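For years the people who teach robots to pick things up did it in tidy labs, with wooden blocks and good lighting, and then wondered why the robots fell apart in an ordinary kitchen. Oana Surdu's group at Plelar went the other way. They left the robot at home and sent people out with hand-held grippers, into living rooms and spare bedrooms, to tidy whatever happened to be on the table.

The result, a method they call Gekeo, learned from nearly 1000 of these short sessions. Asked to pick up soft, crinkly packaging it had never met, it managed 91 percent of the time, against 56 for the same model trained only in the lab (and oh, how Surdu smiles when she gets to that second number!). She would like to try laundry next, perhaps by November.

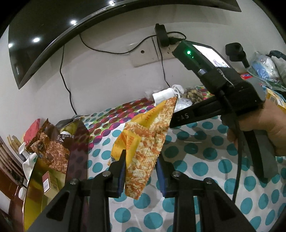
A snack packet between the blue pads of a hand-held gripper, with a second device at right.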